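Greltcombe Memorial Book, cloth cover

For funeral homes, churches and families. Holds the obituary, guest signatures, service order and up to 20 photos. 330 pages in the large size, 200 in the standard. Sewn binding, lays flat once its broken in.

Life story section up front – birthplace, schools, military service, work, congregation, survivors. Prompts are printed light gray so you can write right over them. Blank version also availble, same price.

Ink: use pigment pens. Gel smears on this paper.

Name stamping on cover or spine, two lines max. Send spelling in writing please, accents included. Loan Thái checks every proof before it goes to the press. No returns on stamped books.

Large size back in stock since August. Refill pages sold separately, see Lovero refills.

Bulk orders for parishes – ask for Yến Lò.

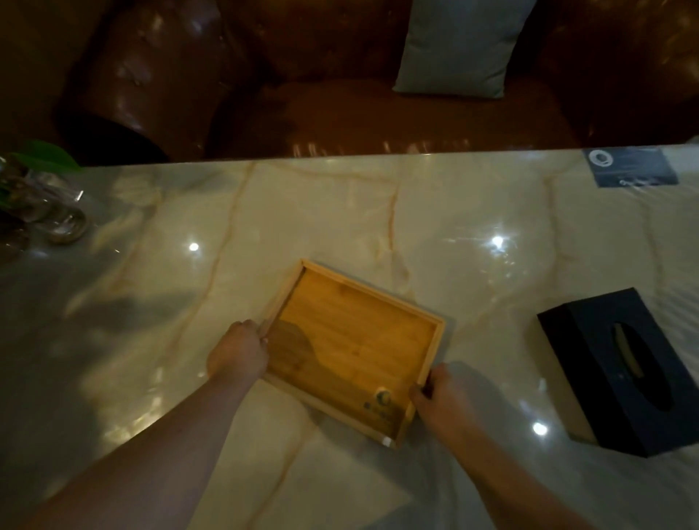 Bamboo tray on a marble tabletop.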